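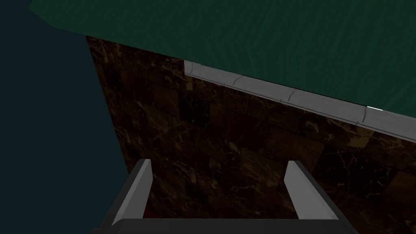

Yakubu Okoro objected, when we showed the first plan for the data set in January, that a learner fed only clean demonstrations has no idea what to do once it drifts, and that we should collect the drifting on purpose. We took the objection seriously, and this section describes what was collected as a result.

3. Collecting Demonstrations in Simulation

Adaeze Ojo, Sieglinde Teuber and Kelechi Amadi
March 30, 2021

3.1 Recording

All demonstrations were recorded in Skorkex, our simulator, with a two-fingered parallel gripper driven by a person at a desk. Four operators took part. Each one saw only the view that the policy would later see, in which the gripper sits at the bottom of the image and the room lies beyond the fingertips. We had tried giving operators a second, wider view. They drove better with it, but they also made moves that could not be explained by anything in the gripper view, and a policy trained on those episodes learned to move with confidence toward things it could not see. The wide view was removed and the episodes made with it were thrown out.

An episode starts from a random arm pose and ends when the operator presses a key or the time limit runs out. Images, joint positions and finger opening are saved at 10 steps per second. The operator's commands are saved as they were sent, before the simulator smooths them. After this change we had 1757 episodes.

3.2 Views with little to go on

Reading through the early episodes, we found that most images contained a target object and that the operator was already moving toward it. The hard part of the task, getting the gripper to a place where the target could be seen at all, took up very few steps. We therefore added what we call search episodes, where the arm starts out facing away from the work area and the operator must find the way back.

Figure 2 gives two views of the kind we mean. In Figure 2a the open fingers point toward a marble-patterned face with a light gray strip along its top and a green surface beyond. A narrow bit of dark red near the left finger is easy to miss. In Figure 2b the fingers are open over red floor and point toward the corner of the room. Neither view has an object between the fingers. A person with some practice in the room can still say which way to turn, and we wanted the policy to pick up the same habit.

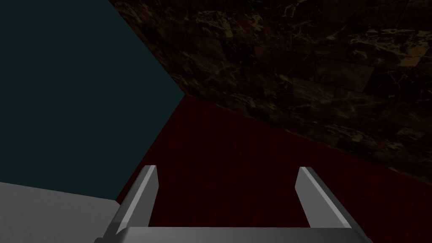 Search episodes made up 476 of the total. Operators were told to move slowly during the search and to stop for a moment before changing direction. The pauses turned out to be a mistake. The policy copied them, and in early runs it would stop in front of a plain wall and stay there until time ran out. We now drop any step in which the command is zero and the finger opening does not change, except for the last few steps of an episode, where standing still is the correct thing to do.

3.3 Textures

Wall and floor textures come from the Flekus set. We held them fixed within an episode and changed them between episodes. The plain walls cause trouble for the policy, because a small motion in front of one changes hardly any pixels. The veined stone texture has the opposite problem: it changes a great deal with every motion, and the network tends to use the veins as landmarks. We did not remove either kind. We shift the stone texture by a random offset at the start of each episode so that a given vein does not always mean the same place.

3.4 Labels

Each episode was given one of three labels by a person other than its operator: finished, not finished, or unclear. Episodes marked unclear were looked at again by Sieglinde Teuber, and those she could not settle were left out of training but kept on disk. Search episodes were labeled only on whether the target came into view. Whether the operator then went on to grasp it was recorded in a separate field and not used here.

Comments

Roswitha Haberkorn
Did you try keeping the pauses and giving the policy a few past frames? We had the same freezing problem on Poslow and a short history helped, though not with blank walls.

Kelechi Amadi
We tried it on a small subset. It froze less often but started to overshoot at the end of the search, so we went with dropping the steps. I can send you the runs.

bashir_user
Is the texture offset in 3.3 applied to the floor too or only the walls? I can't tell from the text.

Adaeze Ojo
Only the stone walls. We'll make that clearer in the next version.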